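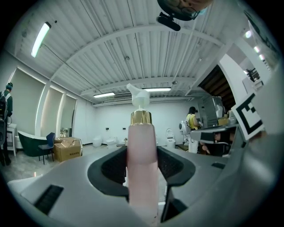
Figure 2. Pump bottle with pale pink body, gold collar and white pump head.

3. Materials and Coding Procedure

3.1 Source of the texts

The texts come from the public catalog of Jalik, an online store for self-published fiction. Each title on Jalik has a page with a cover, a sales description written by the author or someone working for the author, a price, and a set of reader reviews. We call the sales description the blurb. The store lets authors change the blurb at any time and does not keep the earlier version, so all pages were saved in a single pass on 2/13/20. Later edits were not followed.

We drew 1,000 pages at random from the listings tagged as young adult fantasy. Pages were dropped if the blurb was in a language other than English, if the title was a box set or a collection of stories, if the text field held only review quotations, or if the page was a duplicate listing of a title already drawn. Box sets were the largest group of exclusions. Their blurbs usually describe the reading order and the savings over the single volumes, and say little about any one plot. After these steps 546 blurbs were left.

The tag is chosen by the author and is not checked by the store. Some books in the sample would be shelved elsewhere by a librarian. A few are contemporary romances in which magic is mentioned once, and at least one is a school story with no magic that we could find in its blurb. We kept these. The question is how authors present a book to readers who are looking under a given tag, and for that purpose the tag is the category.

3.2 Unit of analysis

The unit is the situation statement, defined as the first stretch of a blurb that gives a main character and a condition the character is in at the start of the story. It can be as short as one clause ("Exiled at birth, Ilse . . .") or can run over several sentences. Taglines set above the blurb in capitals or bold type were not treated as part of it unless they named the character. Series information, content warnings, and comparisons to other books were also set aside.

A situation statement was found in 494 of the 546 blurbs. The remaining 52 open with a history of the world, a prophecy, or a string of questions to the reader, and reach no main character's starting condition at any point. They are listed separately in the tables and take no part in the comparisons of Section 4.

Finding the end of a situation statement was harder than finding its start. Many blurbs move from condition to event inside one sentence, often with "until" or "but when." We placed the boundary before the first finite verb that reports a single event. In "Mara has hidden her gift for years, until the night a soldier sees her use it," the statement ends at the comma. The rule gives odd results where an event is told first and the condition is filled in afterward — a blurb that opens with an arrest, for example, and then explains that the heroine has always been poor. In those cases the later clause was coded and the inversion was noted in a separate field.

3.3 Coding scheme

Each situation statement was coded on four variables: age, means, attachment, and aim. Age records whether the character's age is given as a number, given by a word such as "girl" or "apprentice," or left out. Means records what the statement says of the character's money, rank, or housing. Attachment records the people to whom the character is tied at the outset, with separate values for kin, employers, rulers, and companions of the same age. Aim records whether the character is said to want something before the first event takes place.

The scheme is adapted from the one built for the Wanberg corpus of library catalog summaries. Two changes were needed. The Wanberg scheme has a single value for family, which covers living and dead relatives alike. Dead parents are so common in the present material that a single value would have hidden the difference between a heroine who supports her family and one who has lost it, so the value was split. The Wanberg scheme also has a value for occupation. Coders in our trial round could not agree on whether thief, witch, or chosen one was an occupation, and the variable was dropped in favor of means.

Aim caused the most discussion. Blurbs in this category often state a wish in the negative, as in "All she wants is to be left alone." We counted such wishes as aims. A duty placed on the character by someone else was not counted unless the blurb said that the character accepted it. Verbs of hoping and dreaming were counted without regard to strength.

3.4 Agreement between coders

Two coders worked through the full set in the order in which the pages had been drawn. A shared subset of 100 blurbs was coded by both of them, without discussion, and the two sets were then compared. Agreement was highest for age, where the evidence is usually a single word, and lowest for aim. Most of the differences in aim came from one pattern, in which a wish is attributed to the character and canceled in the same sentence ("She once dreamed of the capital, but no longer"). A rule was added under which canceled wishes are coded as absent, and the subset was coded again. The rule was then applied to the rest.

Coding was done in Collado, a text annotation program, with the cover image and reader reviews hidden. The author name was visible, as it often appears inside the blurb itself and could not be removed without damage to the text. Titles were visible for the same reason.

3.5 Comparison set

For comparison we used the Stovach list, a set of jacket summaries from young adult fantasy novels issued by trade publishers. The list was compiled for work on reading level and had not been coded for content before. It was treated by the same rules, including the boundary rule in Section 3.2. Jacket summaries tend to be shorter than Jalik blurbs and rarely carry a tagline, so raw counts of clauses are not compared across the two sets. All results in Section 4 are given as shares of the situation statements within each set.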